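Subject: Re: [sourdough-and-grains] Weighing vs. scooping, and what to do with rye

On Sunday, June 28, 2020, a list member wrote:

> I'm new here and a bit lost. I bought a bag of the Plirnico dark rye after
> reading last month's thread, and my first two loaves came out like bricks.
> The recipe on the bag is in cups. I packed the flour down the first time
> and fluffed it the second, and the doughs didn't look like the same recipe.
> Both were gummy in the middle, even the next morning.
>
> Is it the flour, the starter, or me? My starter is all white flour and
> doubles fine. And is there any point in baking rye in summer, or should I
> put the bag away until October?

Welcome! I'm so glad somebody is asking about rye, because I could talk about it all day (my family would tell you I do).

First, please don't put the bag away. Summer is a great time for rye. My kitchen has been warm all week and the sour is ready by lunch when I mix it at breakfast. In winter I have to keep the jar on top of the fridge and wait until evening. Just watch it more closely than you would in cold weather, and use it when the top is domed and full of little holes. Once it sinks in the middle it's gone a bit too far, though I've baked with it like that plenty of times and eaten every crumb.

Your white starter is fine. Take a spoonful, feed it with rye and warm water, let it rise, and do that once more before you bake. Rye starters smell different, more like apples and wet hay, so don't be alarmed!

Now the gummy middle. I'd guess two things are going on: too much water for the flour in one loaf, and cutting too early in both. Dark rye needs a full day before you slice it, and two is better. Wrap it in a towel and hide it from yourself. It also wants a longer bake than you'd think. I start hot, turn the oven down after 20 minutes, and leave it in until the bottom sounds hollow and the crust is darker than feels right.

For amounts, I use the Osovmont loaf that went around this list ages ago. It's 646 grams of rye in total, counting what's in the sour, and it fits my long pan with room to rise. I don't knead it at all. Stir it with a wet spoon until there are no dry spots, scrape it into a greased pan, smooth the top with a wet hand, and dust it with flour. When the flour on top cracks like a dried-up pond, it's ready for the oven. I love that moment every single time.

And yes, weigh it! I held out for years with my grandmother's cups and then switched in one afternoon. A packed cup and a fluffed cup can be far enough apart to ruin a loaf, as you found out. Any cheap kitchen scale will do. Put the bowl on, zero it, and go. I still use a scoop for getting flour out of the bag, but the scale decides when to stop.

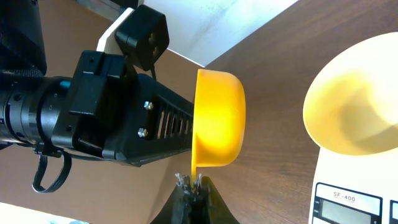
*Yellow scoop, with the bowl on the scale.*

One more thing, on the flour itself. Plirnico is ground pretty coarse, so it drinks slowly. Let the mixed dough sit a few minutes before you decide it's too wet. If you're anywhere near Parkimthorpe, the Uddin mill shop has a finer rye that I like even more for a first loaf, and they'll sell it by the small bag. I mix the two half and half now, with a handful of sunflower seeds and a bit of caraway (my kids pick out the caraway, so that part is up to you).

If your next one still comes out heavy, dry it in slices in a low oven and break it up for soup, or soak it and put it in the next dough. Old bread in new rye is wonderful. It makes the crumb darker and a little sweet, and I sometimes bake an extra loaf just to have some on hand.

Write back after you've tried it and tell us how long you managed to wait before cutting. And if anyone else has a good way to keep a rye sour happy in this heat, please jump in, I'd love to hear it.

Happy baking!

--
To leave this list, send a blank message with "unsubscribe" in the subject line.
Please trim quoted text when you reply.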